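Print this page | E-mail this page

Dullatmont Dye and Fibre Workshop
Bench notebook, December, kept by Humaira

Started 8.15 in the morning, kettle on, windows open a crack because the madder had been sitting overnight and the whole back bench smelled like a wet paddock. I don't mind it myself but Babar Rajput does, and he was due in at nine, so I aired the place out as a courtesy.

Picking up from the last entry, where I'd left the madder at the end of a long and slightly grumpy afternoon. The colour on those skeins was a brick brown when what I wanted was that clear orangey red we got in winter, the batch Nafula Kashindye still has pinned above her desk. I'd blamed the wool. I'd also blamed the roots, and then the weather, and by home time I was ready to blame the pot. After a night's sleep I went back through my own notes (this is why we keep them, I tell everyone, and then I go and write mine on the back of a receipt) and found that the winter batch had never gone above a bare steam. I'd let this one get to a proper simmer while I was on the phone to the Mumby people about the fleece order. Madder gives up its browns once it gets too hot. I've known that for years and have taught it to other people, so there we are.

So, trial again today, from scratch.

Wool: the Mumby two-ply, undyed, scoured by Nafula. She uses less soap than I do and gets it cleaner, and I've stopped arguing.

Mordant: alum, with a little cream of tartar, all in together and left to cool in the bath overnight. I'd put a few extra skeins through at the time, thank goodness, or I'd have lost another day.

Dyestuff: 200 grams of chopped madder root, soaked, first water poured off. The first water went into a jar with the lid on and a label, as it makes a nice soft apricot if you're patient with it. Please don't tip it out, whoever is doing the sinks.

Heat: the little Driltska hotplate, lowest setting, thermometer clipped to the side of the pot and me standing over it like a hen.

Babar came in while it was warming up and we had a long talk about chalk. He thinks our tank water is too soft for a good red and that we should be adding a pinch of chalk to every madder bath as a matter of course. I've always done it by feel, meaning some days I do and some days I forget. He's right that we ought to settle it properly. We split the soaked root into two pots, same weight in each, same wool, one with chalk and one without, and he very kindly sat with the second pot so I could get on with the indigo.

The indigo vat needs its own paragraph as usual. It had gone a bit flat after last week's workshop group, which is no surprise with that many hands in and out of it, all letting air in. The top was blue and dull where it ought to have had the coppery skin on it, and the liquor underneath was greenish but cloudy. I fed it a spoon of fructose and a little lime, stirred slowly round the edge so as not to splash, and put the lid back on with the old towel over the top. Looked again after morning tea and it was clearing. Nicer smell too. I dipped one strip of the Bukhari cotton as a test and it came out that lovely yellow-green and turned as I held it up, so I think we can use the vat tomorrow if it's left in peace overnight. Note to all: left in peace means the lid stays on, even if you're only curious. I include myself.

Back to the pots. By late morning you could see the difference from across the room. The chalk pot was pulling a much warmer, cleaner red, and the plain one was more of a terracotta, quite handsome in its way, but it's the red we've promised for the blankets. I held both at temperature until after lunch, turned the heat off and left the skeins in to cool. Babar would like it recorded that he predicted this. It is recorded.

Lunch was late. Nuanchan Thongsuk had brought in rice and a jar of her pickled greens, and we ate outside and went over the plan for the open day, mainly where to put the sample tables so people can get at the colour cards without leaning over the hot end. She favours keeping the wet work right down by the sinks and having all the dry things near the door. I'd been thinking of the other way round, for the light, but she's done more of these days than I have and I came round by the second helping.
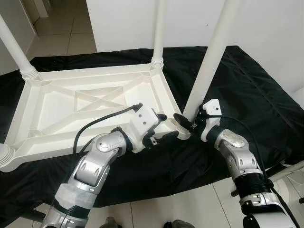 White plastic table, upside down on the black mat, legs up.

Afternoon was mostly record cards. Every colour gets a card with a wrapped sample, the fibre, the mordant and the source of the dyestuff, and we'd fallen a long way behind. I did 18 and Nuanchan did 29, which she put down to not stopping to admire each one. Two of the weld cards had no mordant written on them at all. I'm fairly sure they're alum, going by how bright the yellow is, but I've put a question mark in pencil and I'd ask whoever dyed them to have a think. Hina Jadoon, I suspect it was you and me together, that afternoon with the hailstorm.

Hina also rang at 3.40 about the lightfastness strips. She's had them taped in her north window since spring, half covered with card, and says the weld has faded more than she'd like and the madder has hardly shifted. The walnut has gone darker, if anything. She'll bring them in with her next lot of spinning and we'll mount them beside the cards, so people at the open day can see what a bit of sun does to a colour over time.

Rinsed the madder skeins last thing, once they'd cooled right down. Chalk pot rinsed nearly clear by the third water. The plain one kept bleeding and I gave it two more. Both are hanging on the rail behind the door, chalk on the left with the white tie, plain on the right with no tie. Please don't swap them when you hang up your aprons.

To do:
Chalk in every madder bath from now on, measured, and write the amount down.
Exhaust bath from both pots, saved in the lidded buckets, try on the grey fleece.
Ring Mumby back about the fleece, as I never did finish that conversation.
More litmus strips. We're down to the scrappy end of the roll.
Check the indigo first thing, before anyone else gets the lid off.

Locked up at 5.30. My hands are pink to the wrist.

H.S.

Last updated: December
Print this page | E-mail this page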